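Flimia Shared Workshops and Kitchen
Monthly safety inspection — checklist with comments

Date of inspection: 30 May 2022
Inspector: Līga Vanags
Previous inspection: February
Areas: entrance and corridor, kitchen, ground floor rooms, store, yard

How to read the list: OK means I checked it myself and found no problem. ACTION means something must be done. N/A means we do not have it, or it was not in use. The comments are mine, and if I wrote something wrong please correct me by e-mail and not with pencil on the printed copy.

1. Entrance and corridor

1.1 Front door opens fully from inside without key — OK
1.2 Exit sign lit — OK
1.3 Corridor free of things on the floor — ACTION
Comment: Two bicycles and a pushchair stood along the left wall. A person can pass, but a person carrying a box can not pass well. The bicycles have a rack in the yard. I have put a paper on each one.
1.4 Door mat flat, no raised corners — ACTION
Comment: The corner near the radiator is curling again. In February I fixed it with tape and the tape did not hold. I ask for a new mat, a heavier one with a rubber edge.
1.5 Corridor light, both switches — OK
Comment: The switch by the kitchen is a little loose in the wall. It works. I will look again next time.

2. Fire safety

2.1 Extinguishers in place, pin and seal present — OK
2.2 Pressure needle in green — OK
Comment: The one beside the store is at the low end of the green. I have told Nautiyal, who service them for us, and they will bring another when they next visit.
2.3 Fire blanket in kitchen — OK
2.4 Smoke alarms tested with button — ACTION
Comment: The alarm in the store gave only a weak sound. Battery changed at once, then it was loud. Please keep a spare battery in the office drawer, I used the last one.
2.5 Fire doors close by themselves — ACTION
Comment: The kitchen door was held open with a wedge. I understand it is warm when the ovens are on, but the wedge must not be used. I have taken it to the office. If you need air, please open the window.

3. Kitchen

3.1 Fridge temperature written in the book every day — ACTION
Comment: The book has empty lines on several days. A number written one week later is not a reading, so please leave the empty lines empty.
3.2 Raw and cooked food on separate shelves — OK
3.3 Open packets closed and dated — ACTION
Comment: One bag of flour and one of sugar open, without date. Moved to boxes with lids.
3.4 Chopping boards in good condition — ACTION
Comment: The green board has deep cuts and I have thrown it away. The others are good for some time more.
3.5 Hand basin has soap and paper towels — OK
3.6 Waste bins emptied, lids closing — OK
3.7 Dishwasher filter clean — OK
Comment: Much better than last time, thank you to who did it.

4. Tables and food outside the kitchen

4.1 Fruit kept in a basket or bowl and not directly on the table — OK
4.2 Fruit checked, soft pieces removed — OK
4.3 Table coverings flat and fixed — OK
Comment: Paper covering is allowed on the large tables. It must be changed when it is torn or has grease on it, and it should not hang so low that a person can step on it.
4.4 Plates put out only for use, and back to kitchen at end of day — OK, see comment 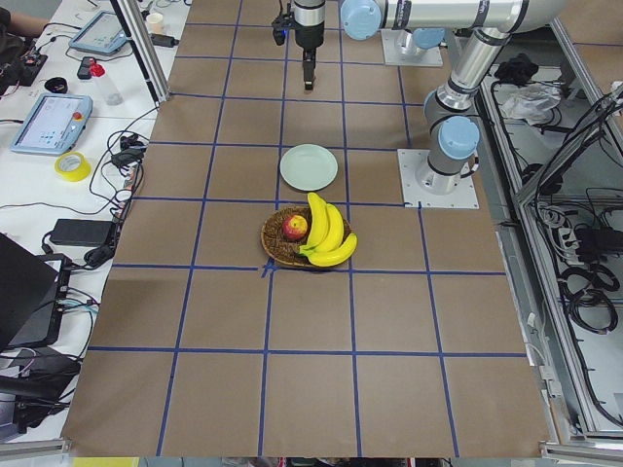

Items 4.1 and 4.4: fruit in woven basket, green plate on the covered table.

Comment to 4.1: A woven basket is good because air comes to the fruit, but crumbs and old stems stay between the weaving. Please shake it out over the bin and wipe it with a damp cloth, then let it dry before fruit goes back. Do not put it in the dishwasher. Bananas make other fruit ripe more quickly, so if there is fruit for the whole week it is better to keep them in a second basket.
Comment to 4.4: The rule is about the evening. During the day a plate may of course stay on a table.

5. Electrical

5.1 Cables not damaged — OK
5.2 No extension lead plugged into another extension lead — ACTION
Comment: Found one behind the sewing machines. Separated, and one machine now has its own socket. This is the same place as in February. I would like the Nutell sewing group to tell all their members, also the new ones.
5.3 Kettle, toaster and iron have test label in date — OK
5.4 Fuse box closed and free in front — OK

6. Store

6.1 Heavy boxes on lower shelves — ACTION
Comment: The boxes of Fodivness catalogues were on the top shelf. Each one is too heavy to take down alone. Moved to the floor level with help.
6.2 Ladder: feet, steps and lock — OK
6.3 Cleaning products in original bottles — ACTION
Comment: One drink bottle with a blue liquid and no label. I do not know what it was, so I have put it aside for chemical waste. Please never use a drink bottle for this.
6.4 First aid box complete — ACTION
Comment: Small plasters finished, eye wash past its date. Both ordered. The list inside the lid is now new and easier to read.

7. Yard

7.1 Steps and handrail firm — OK
7.2 Drain clear of leaves — OK
7.3 Outside lamp — N/A
Comment: It was daylight and the sensor does not let me switch it on. Whoever locks up in the evening, please tell me if it works.
7.4 Gate latch — OK

What must be done first

Fire door and wedge (2.5) — from today, all users.
Corridor (1.3) — owners of bicycles, by the end of the week.
Extension leads (5.2) — Nutell group, before their next meeting.
Mat (1.4) — office to order.

The other ACTION items I have already done or ordered myself, as written in the comments.

Signed: L. Vanags
Copy to: office folder, kitchen notice board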